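Matte white desktop, gray streaks that won't come off

Home Office and Workspace > Desks and Chairs

58 replies, showing selected page 1

pinewhistle
Joined in July
Posts: 4

I have a white sit-stand desk with a matte top, the Jerndale with the curved cutout at the front. I bought it second hand in July from someone across town who was moving. It was wrapped in a blanket when I picked it up and I didn't look closely at the top until I had it up the stairs and bolted to the frame.

There are gray streaks across the middle. Some wipe lighter and then seem to come back when the surface dries. One short line is darker than the rest and I can't feel it with a fingernail.

So far I have tried warm water, dish soap, and glass cleaner. The dish soap did the most. I don't want to take the finish off. Two questions:

1. What is safe on a matte white top like this?
2. If the marks are permanent, is it worth painting or should I just buy a desk pad?

oakandash
Posts: 3409

Can you post a picture before people start guessing? Smudges, scuffs and scratches get three different answers.

Also what is under the white? Is it melamine, paint or lacquer? Look at the underside, or inside one of the holes where the frame screws in.

pinewhistle
Posts: 5

I'll look at the holes tonight. You can see the drawers and the door as well.
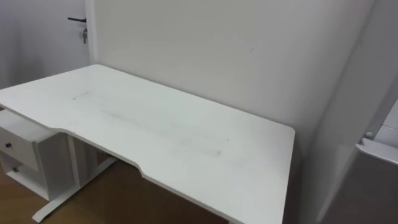 The desktop as it is now, gray marks across the middle.

The short dark line is toward the upper left. The longer blurry one is center and right.

oakandash
Posts: 3409

Thanks. The long blurred band looks to me like transfer, meaning something gray rubbed off on the surface. A laptop foot, a monitor base being dragged, a keyboard tray, the sole of a shoe if it was ever stored upside down. Transfer sits on top of the finish and will usually come off.

The short line could be the same thing or it could be a scratch with dirt in it. You said you can't feel it, so I'd lean toward transfer there too.

Use a melamine sponge, damp, with almost no pressure. Test at the back corner first.

Virk
Posts: 114

Strong disagree on the melamine sponge. It is a fine abrasive. On a matte top it polishes the high points and you end up with a shiny patch exactly where you rubbed. You won't see it from above but you will see it every afternoon when the light comes in low. I did this to a white desk and the shiny oval bothered me more than the coffee ring ever did.

Start with isopropyl alcohol on a microfiber cloth. Wipe, turn the cloth over, wipe again. If the cloth turns gray you're getting somewhere.

oakandash
Posts: 3409

I've used the sponge on more matte tops than I can remember and had one go shiny, and that one was painted. Light pressure. People lean on it like they're scrubbing a pan.

Virk
Posts: 114

People lean on it because light pressure stops working after a minute. Alcohol first costs her nothing.

oakandash
Posts: 3409

If it's painted, alcohol can cost her the paint. That's why I asked about the holes.

pinewhistle
Posts: 6

I looked at the screw holes. The core is pale brown and crumbly like particleboard, and the white is a thin hard layer on top. The underside is white too and feels the same as the top.

oakandash
Posts: 3409

Then it's a laminate or melamine face on particleboard. Alcohol is fine. Keep it off the edges, where there may be a glued strip, and don't let it pool in the curve at the front.

Aldo Fabbri
Posts: 27

I refinish office furniture for a living, mostly desks that come out of closed offices. Both of you are partly right. This is the order I work in with a matte white top:

Vacuum or dry dust first. Grit under a wet cloth makes new marks.
Warm water with a drop of dish soap, then plain water, then dry it with a clean towel. Streaks that come back after drying are often soap or glass cleaner left behind.
Isopropyl alcohol on a white cloth, one small area at a time.
A white vinyl eraser on what is left. The ordinary kind from a school supply aisle. It lifts rubber marks very well and I have never had it change the sheen.
The melamine sponge last, and only on a mark you've already decided you can't live with.

No furniture polish or spray wax at any point. It makes a matte surface blotchy and every fingerprint shows.

Glass cleaner may be half your problem. Rinse the whole top with plain water before you do anything else.

kettlebrook
Posts: 61

Different question. Is that drawer unit attached to the desk or does it stand by itself? If you raise and lower the desk a lot I'd check that nothing on top of the unit catches the underside on the way down. I cracked a plastic file tray that way.

pinewhistle
Posts: 7

It stands on the floor by itself. I don't keep anything on top. The open shelf part in the middle is where the printer paper goes.

dunlinroad
Posts: 212

I'd sand it and paint it. A quart of satin enamel, a foam roller, done in an afternoon. Then it's all one color and you stop thinking about it.

Virk
Posts: 114

Paint on a laminate desk where your forearms rest will be peeling at the front edge within a year unless you use a bonding primer and let it cure for weeks. And that front edge is curved, so it gets the most rubbing.

dunlinroad
Posts: 212

Mine has held up for two years.

Virk
Posts: 114

Do you type at it every day?

dunlinroad
Posts: 212

It's a sewing table. So no, but it gets used.

Aldo Fabbri
Posts: 28

I would not paint this one. The marks are light. If it had a burn or a chip down to the board, that's another conversation. For a business customer I'd sooner replace the top and keep the frame. The frame is where the money is.

hollisgreen
Posts: 19

I have the same desk. I used the Flusaser cleaning paste on mine after reading about it in another thread here and it took the marks off, but it left a slightly cleaner looking square and I had to go over the whole surface to even it out. It took all evening. The Vakix wipes did nothing except smell like lemon.

oakandash
Posts: 3409

A paste is an abrasive too. Same caution as the sponge.

pinewhistle
Posts: 8

Update. I did it in Aldo's order.

Rinsing with plain water made a bigger difference than I expected. The faint streaks mostly went, so I think that was glass cleaner residue. Alcohol took the long band down by more than half and the cloth came away gray. The eraser got most of the rest.

The short dark line is still there. It's thinner now. I can see it if I look for it.

I haven't used the sponge.

Virk
Posts: 114

Good result. Leave the line alone.

oakandash
Posts: 3409

I'd give the line three light passes with the corner of a sponge, but it's your desk. Glad the rest came up.

kettlebrook
Posts: 61

If you get a desk pad, check the size against that cutout. Most are straight along the front, so either it hangs over the curve or you have to push it back until your wrists are off it. I trimmed mine with a utility knife, using a paper template. Felt is easier to cut than the leather look ones.

pinewhistle
Posts: 9

I hadn't thought about the curve. I'd seen a felt one for sale and nearly ordered it. Did the cut edge fray?

kettlebrook
Posts: 61

A little at first. I ran a thin line of fabric glue along it and it has been fine. Use a new blade and cut in one go if you can.

hollisgreen
Posts: 19

Check what's on the back of the pad too. Mine had a black rubber backing and it left gray marks on the white. I only found out when I moved it to dust.

Aldo Fabbri
Posts: 29

That happens a lot. Put a sheet of white paper under the pad for a week with something heavy on top. If the paper marks, send the pad back. Cork backing is usually safe.

pinewhistle
Posts: 10

OK, felt with cork backing, and I'll do the paper test. I'm leaving the line for now. My keyboard doesn't reach it but the monitor stand might cover it if I shift it left a bit.

Page 1 of 4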